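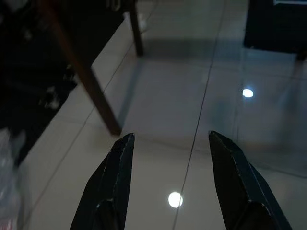
# Looking after instruments at home: which tips hold up

Most advice about keeping a guitar, a fiddle or an old upright in decent shape gets passed along by people who have never tested it. I repair instruments in a back workshop in Mostyn and I've heard all of it, usually from someone holding the thing the advice ruined. These are the tips I get asked about most, with what I think of each.

## Lemon oil on the fingerboard

Fine on bare rosewood or ebony, once or twice a year, a few drops on a cloth. Most bottles sold as lemon oil are mineral oil with a scent in it. That does no harm, but it doesn't "feed" the wood either. The wood is dead. It isn't hungry.

Keep it off maple boards that have a finish on them. It will sit there and get sticky, and your strings will pick it up.

If the board is grimy, clean it first. An old store card held flat will lift most of the gunk between frets. Wipe with a barely damp cloth, dry it, then oil if you still think it needs it. Often it won't.

## Boiling your strings

Bass players love this one. You coil up the dead strings, boil them in a pan for 8 minutes, dry them, and put them back on sounding new.

It does work, for a short while. You shake loose some of the skin and dirt packed into the windings, and the brightness comes back. Then it goes away again, sooner than it did the first time, and meanwhile you've bent the string around the post twice. I wouldn't do it with guitar strings at all. For a set of bass strings that cost more than dinner, maybe once. Dry them thoroughly, and don't use the good pan.

## Rice in the case

I don't know where this started. People put a sock full of dry rice in a guitar case to "control the humidity." Rice soaks up a little moisture, slowly, and then stops. It has no idea what number you're aiming for.

If you want to know what's going on in the case, buy a small hygrometer. The cheap ones can read wrong by quite a bit, so check yours before you trust it:

1. Put a bottle cap of table salt on a saucer and add a few drops of water, enough to make a wet paste.
2. Seal it in a clear zip bag with the hygrometer, not touching.
3. Leave it overnight somewhere the temperature stays even.
4. It should read close to 75 percent. Write the difference on a bit of tape and stick it on the back.

I aim for 50 percent in the workshop. I don't lose sleep if it drifts. What cracks tops is a long dry spell with the heating on, and in this part of the world that means December onward.

For a dry house, a damp sponge in a soap dish with holes in the lid does most of what the store-bought case humidifiers do. Wring it out hard. If it can drip, it will drip on the inside of your guitar.

## Toothpaste on brass and silver

No. Toothpaste is an abrasive, and on a lacquered trumpet it will go right through the lacquer. On silver plate it takes a bit of the plate with it every time. I had a flute in on Wednesday with the plating worn away under the left hand, and the owner was proud of how often she'd cleaned it.

For lacquered brass, a soft cloth and lukewarm water with a drop of dish soap. For silver, a proper silver cloth, lightly, and not every week. Never dip a flute or a clarinet in anything. The pads will swell, and you'll be paying me.

## The stuck mouthpiece

The old method is to tap it with a wooden spoon, or clamp it in a vise with a towel around it. I've straightened a lot of leadpipes that met that towel.

- Try a little penetrating oil at the joint and leave it overnight.
- Try again by hand, with a rubber jar opener for grip. Twist and pull straight. Don't rock it.
- If it still won't move, take it to a shop with a puller. It's a quick job and usually a cheap one.

## Pencil lead in the nut slots

This one I'll defend. If a string pings when you tune it, it's catching in the slot. Slacken it, lift it out, scribble in the slot with a soft pencil, and put it back. Graphite is slippery and it costs nothing. If it still pings, the slot is cut too narrow and no product will fix that, whatever the tube says. I've tried Skeltiler nut grease, which comes in a syringe and costs a silly amount, and I couldn't tell it from the pencil.

## Polishes in general

I have a shelf of them. The Drekton spray is mostly water and a light wax, and it's all right on a glossy finish. Anything with silicone in it I'd keep out of the house, because if that finish ever needs repair the new lacquer won't stick to it -- and you can't tell by looking that it's there.

Breath and a clean cotton T-shirt will shift fingerprints. I mean it. Wash the shirt without fabric softener, or you'll leave streaks.

## Felt, moths and the inside of a piano

Mothballs inside a piano make the house smell and don't do much about larvae already in the felt. Vacuuming does more. Take off the bottom panel, use the brush nozzle, and go gently around the pedal rods and the corners. Leave the hammers alone.

While you're down there, look for pencils and coins. A key that won't come up has often got something small wedged beside it. I took 19 paper clips out of one school upright in Jestgate, and the tuner had been blaming damp for years.

A jar of water at the bottom of the piano is another favorite. It may help slightly in a very dry room. It may also get kicked over. Moving the piano away from the radiator is free and does more.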